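**Game library at Khasawneh Hall adds to its shelves**

24 August 2020

The board game library at Khasawneh Hall now has 155 titles to lend, after a summer of donations from families in the Wila neighborhood. The games can be borrowed for up to 60 days, and there is no charge with a library card.

Abla Shboul, who runs the collection, said most of the new arrivals are party and guessing games for children and mixed ages. Strategy games are still in short supply — the library would like more of them before December, when borrowing picks up.

Each donated box is opened on the sorting table and checked against its parts list. Games with missing cards or pieces go on a separate shelf, and spare parts are kept in tubs for later use. Sets that are complete get a number on the spine and a Pillby bag for the loose pieces.

"We'd much rather have a worn box with everything in it than a nice box with half the cards," Shboul said.

The toy shelf next to the games is being sorted at the same time. Play dishes, small pails and other pretend-kitchen items will be lent in sets starting next month.
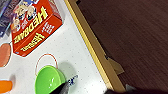
*A Hedbanz box on the table with a lime-green pail-shaped bowl and other game boxes.*

Donations can be left at the side entrance during opening hours. Puzzles of up to 1,000 pieces are also accepted, as long as they are bagged and labeled with the piece count.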